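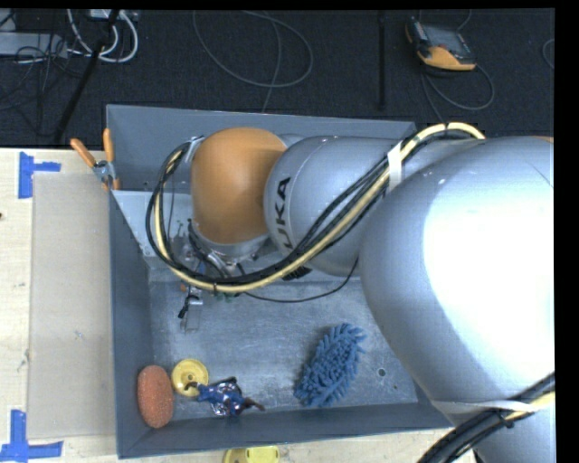 4. Preparing the bin for open day visitors

4.1 Check that the clamp holds the rim of the grey bin.
4.2 Lay the sponge, the figure and the other objects on the bin floor.
4.3 Ask visitors to stay 2 metres from the table.
4.4 Start the Adugna program at low speed. 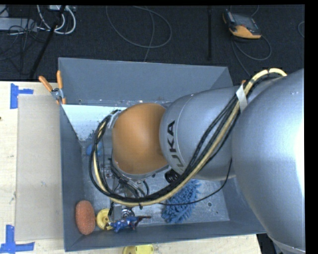 Figure 4-2. Arm over the bin, gripper pointing down.

CAUTION: Do not put your hand in the bin while the arm has power.

Note: One round takes 93 seconds. For school groups, please ask Meron Ayele.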